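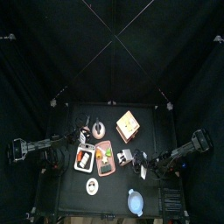
Bimanual cell, kitchen set laid out, both arms in over the table.

Teleop working group, March minutes
Started 9:30, a bit late, projector again. Remote line open to the Verell side, audio poor for first part.

1. Last time's actions
Leader arm wrist rebuild - done, left side only. Right side waiting on a bearing from Engelhardt, no ship date.
Pedal for start/stop of recording - done, people like it. Double press still gives an empty episode. Open.
Written task sheet for toaster task - not done. Carried over.

2. Episode count
290 kept for the kitchen set since the last meeting. Target for the block was higher, nobody happy but nobody surprised, two mornings lost to the left wrist. Rejects mostly operator restarts, some dropped frames from the overhead camera. Verell asked if rejects are being stored. Yes, separate folder, not backed up. Agreed they should be.
Operators to stop at 30 minutes and swap. Has been slipping. Late episodes in a long sitting are visibly worse, jerky on the approach, long hovering before the grasp.

3. Kitchen set
Current layout: white tray with the black inside next to the pink cutting board, toaster to the right of the board, small plate and the blue bowl nearer the front. Food pieces on the board. Discussed wether to keep the layout fixed. Two views:
- fixed start for the first block, then shuffle. Easier to check, faster reset.
- shuffle from the start. Policy from the autumn block learned the table and not the task, failed as soon as the bowl moved a hand's width.
Went with shuffle from the start. Bowl and plate move every episode, toaster moves every fifth. Tray and board stay put for now, revisit.
Star piece is a problem for remote operators. Pale yellow on pink, hard to pick out on the monitor, and the gripper covers it on the way down. Suggestion to drop it from the set. Not agreed, keep it but log it under its own tag so it can be pulled out later.
Green block on the board: it's squashy, fingers close too far, operators compensate by hand and each one does it differently. Needs one line in the task sheet on how hard to close.

4. By hand vs. by remote
Long item. Skirlow wants both kinds of demo for the same tasks so they can compare. By hand (grab the arm, gravity comp on, walk it through) gives cleaner paths for one arm. For two arms it needs two people and they get in each other's way, also hands and sleeves all over the overhead view. Remote gives two arms at once with one operator but no feel for contact. Operator pushes the toaster across the table without noticing.
Trial from last month, one operator, same pick and place: 18 good by hand, 19 good by remote, same length of session. Too close to say anything. Point made that the operator was already used to remote and had never done it by hand before, so not a fair test either way.
Agreed:
- remote stays the default for anything with two arms
- by hand only for single arm, short tasks, and only with the black sleeves on
- no mixing of the two in one folder. This happened once, took a day to sort out

5. Lighting and enclosure
Black fabric stays. Helped a lot with reflections. Back wall sags when the clamps work loose, check them at the start of the day, add to the morning list. Someone asked for white fabric to compare, parked.

6. Cables
Loop at the left gripper catches on tall objects when the arm comes in low. Three episodes thrown out for it. Short term: operators to approach from higher up. Longer term reroute along the link, needs an hour with the arm powered down. Verell has a clip design, will send file.

7. Kirum release
Data format for Kirum changes next month. Gripper width goes from raw counts to millimeters. Old episodes have to be converted or left out. Conversion script exists, tested on one folder only. Concern that the left gripper was recalibrated partway through the block and the script doesnt know that. Need the exact episode where it changed, should be in the bench log.

8. AOB
Emergency stop reach for the remote operator, still only on the bench side. Has to be fixed before any unattended bench work, no discussion.
Chair at the leader station too low.

Actions
- Chase Engelhardt on bearing: hardware
- Task sheet, toaster and green block: operators, before next block starts
- Back up rejects folder: data
- Second e-stop at leader station: hardware, first priority
- Find recalibration point in bench log: data
- Cable clip file: Verell
- Comparison plan by hand/remote, with a new operator: Skirlow to draft

Closed 11:10. Next meeting same time, smaller room.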